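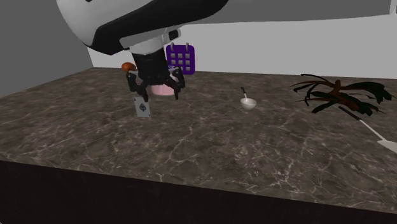 提问:大理石台面上的水印和哑光斑怎么处理?

大家好,我的中文是后来学的,有写得不对的地方请原谅。

我家厨房的台面是深色大理石,在 Pelletier 石材店订做,四月安装好的,连安装一共 1,951 欧元。安装的师傅说已经做过防护,可以正常使用,我就没有多问。

现在水槽旁边有两种痕迹。第一种是圆形的,颜色比周围深一点,像杯子底的形状,过一夜会变浅,但是没有完全消失。第二种是没有光泽的小斑,从正面看不出来,蹲下来对着窗户的光才看得见,用手摸有一点粗。我怀疑是切柠檬的时候留下的。

我已经试过的方法:温水加洗碗液,没有变化;小苏打糊敷了一个晚上,深色的圆印好像淡了一些,哑光的斑完全没有变化。朋友建议我用白醋,我还没有敢用。

我的问题是:
1. 这两种痕迹是同一个原因吗?
2. 自己可以修,还是必须请人来抛光?
3. 防护剂多久要重新做一次?

谢谢大家。
发表于 2025年7月27日

回答一(提问者已采纳)

白醋千万不要用。大理石的主要成分是碳酸钙,遇到酸就会被腐蚀,柠檬、醋、番茄酱、红酒、可乐都一样。很多除水垢的喷剂也是酸性的,买之前请看成分表。

你说的两种痕迹,原因不同。

深色的圆印是水或者油进到石头的孔里面了。如果是水,放着通风几天会慢慢变浅。如果是油,就要用糊来吸。你用小苏打的方向是对的,但是一个晚上可能不够。糊要调得像花生酱那样稠,厚度 5 毫米,上面盖保鲜膜,边上用胶带贴住,等 24 小时以后把膜拿掉,让它自己干透,再用塑料刮片刮下来。一次不行就再做一次。

没有光泽的小斑是酸腐蚀,表面的抛光层已经坏了,所以怎么洗都没有用。面积小的话,可以买大理石专用的抛光粉,加一点水,用湿的软布打圈擦,擦完用清水洗干净再看效果。先在不显眼的角落试。如果台面本来就是哑光处理的,抛光粉会把它擦亮,反而更明显,这种情况不要用。

防护剂的问题,可以做一个简单的测试:在干的台面上滴几滴水,等 13 分钟再擦掉。如果下面的石头变深了,就说明应该重新做。我家是每年做一次,水槽周围做得勤一点。另外要知道,防护剂只能减慢液体渗进去的速度,对酸的腐蚀基本没有帮助。

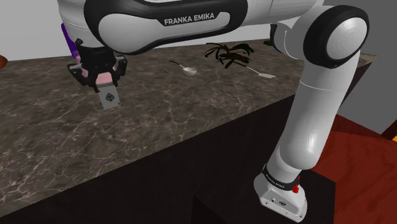

大理石台面

回答二

我家也是大理石,用了几年,斑已经很多了,我不管它了。水槽旁边放一块 Lollside 的硅藻土垫,杯子都放在上面,切东西用 Plivberg 的大砧板,带水槽边的那种,柠檬汁不会流出来。买这两样东西比请人抛光便宜很多。

回答三

补充一点关于请人的事。我去年找人抛光过,先问清楚最低收费,有的师傅不管面积大小,上门就是 60 欧起。还有,你的台面四月才装,先给石材店打电话,问他们当时用的是什么防护剂,保修里面包括什么。我用过 Jetia 的防护剂,味道比较大,要开窗,别的没有什么问题。

提问者的回复

谢谢,滴水的测试我做了,石头变深了,所以防护应该是不够的。我先给店里打电话。抛光粉我想买小包装的,有人知道一包可以擦多大面积吗?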